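发件人：Seo-ah Ma
收件人：老楼修缮邮件组
日期：2026年9月
主题：Re: Re: 厨房地砖的美缝到底要不要做

各位好，

先把 Nigel 上一封信贴在下面，省得大家往回翻。

> Nigel Garside 写道：
> 我家厨房铺的是 30 公分见方的砖，水泥基填缝，用了四年，灶台前那一块已经成了酱油色。
> 两家报价，一家 900，说旧缝清一清，重新填一遍水泥基；另一家 2,140，全部铲掉换环氧。
> 两位师傅都说对方那种做法「过两年你就知道了」。
> 我想问的是，过两年我会知道什么？
> 另外，有没有人用过 Wollow 的那种美缝笔？楼下小店有卖，看着像涂改液。

Nigel，我先答后面的。那支笔我买过。涂上去当天很精神，我还特意请邻居来看，邻居看了一眼冰箱，问我是不是换了冰箱。三个星期以后，水槽前面的颜色开始一片一片起皮，我蹲在地上用指甲抠了一个下午，抠得比当初涂的时候还认真。如果你打算月底退租，可以考虑；如果你打算继续在那间厨房里炒菜，请把它放回货架。

至于 900 和 2,140 之间怎么选，我的意见是先问清楚「清一清」是什么意思。我家第一次做的时候，师傅也说清一清，结果是拿钢丝刷走了一遍，浮灰吹掉，新料直接抹在旧料上面。这种薄薄一层，厚度跟我对装修公司的信任差不多，半年就见底了。旧缝至少要铲下去两三毫米，有条件就铲到砖厚的一半以上。铲缝很吵，粉尘很大，楼上楼下都会来敲门，所以不少师傅宁愿聊两种材料的优劣，也不愿意聊铲多深。

水泥基本身没有什么罪过，便宜，透气，坏了好补。它怕的是油和染色，所以填完等干透，要上一遍渗透型的防护剂，以后每年补一次。会不会真的每年补，这个问题留给各位自己面对，我家的那瓶防护剂是 6 月开的封，现在还剩一整瓶减一个瓶盖的量。

环氧耐脏，这个没有争议。有争议的是施工。拌好以后可操作的时间很短，天热更短，擦晚了砖面上会留一层雾，怎么洗都像没戴眼镜。我家走廊就有这么一层，来过的客人都夸地面有「磨砂质感」，我一概点头。亮面砖擦起来容易些，表面粗一点的砖要格外小心，先在剩砖或者柜子底下试一小块，别信师傅说的「我做了二十年了」。我家那位也做了二十年。

还有一点，Nigel 没有问，但我猜迟早会问：颜色。色卡上的「浅灰」填到地上会深一号，干了又会浅回来，中间那几个小时请不要站在旁边看，更不要打电话给师傅。浅色缝配米色砖好看，这话我不反对，只是得想好谁来擦。深一号的缝不那么亮堂，好处是你可以请人来吃火锅。

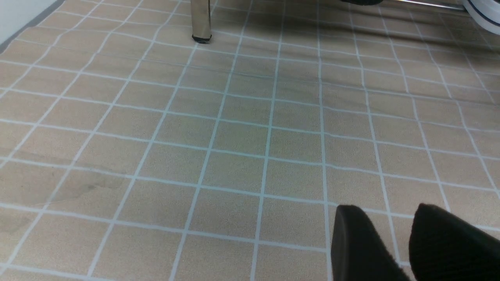

Montserrat Cárdenas：浅色缝没有你们说的那么可怕，我家厨房是环氧的浅色，五年了，每周用温水加一点中性清洁剂拖一遍，没用过别的。可怕的是有人拿洁厕灵去刷水泥缝，刷完是白了，缝也跟着下去一截，第二年又去买更强的洁厕灵。Nigel 那块酱油色，先用小苏打糊敷半小时试试，说不定 900 都可以省下来买酱油。

Montserrat 这条我抄进来，是因为她只发给了我一个人，而洁厕灵这件事我觉得全组都应该听到，尤其是三楼。小苏打我也支持，只是渗进去多年的油未必肯出来，敷完不见效也别恼，照样按前面说的铲。补充一句，敷完要用清水擦干净，不要跟别的清洁剂混着用。

铲缝的工具，我这里有一把手动的，刀片还剩两片，谁要来拿。电动的在 Yesenia Manríquez 那里，她说可以借，但是要自己买刀头，而且上次借的人还回来的时候电源线打了七个结，她希望那个人能在信里读到这一句。

Nigel，两家报价单如果方便，把明细发出来。重点看三样：铲深写没写，材料写的是品牌还是只写「进口」，踢脚线和地砖交接的那条缝算在里面还是另收。最后那条缝不要用硬料填，用弹性密封胶，硬料在那里迟早会裂。我当初就是没问，最后多付了一笔「收边费」，收的是哪条边到今天还没弄明白。

工期上也请留余地。填完当天别踩，环氧最好隔够说明书上写的时间再见水，这期间厨房基本等于没有。我们那次吃了三天面包，第三天晚上有人提议从窗户递锅进来。

下周我不一定及时回信，急的话直接敲门。

Seo-ah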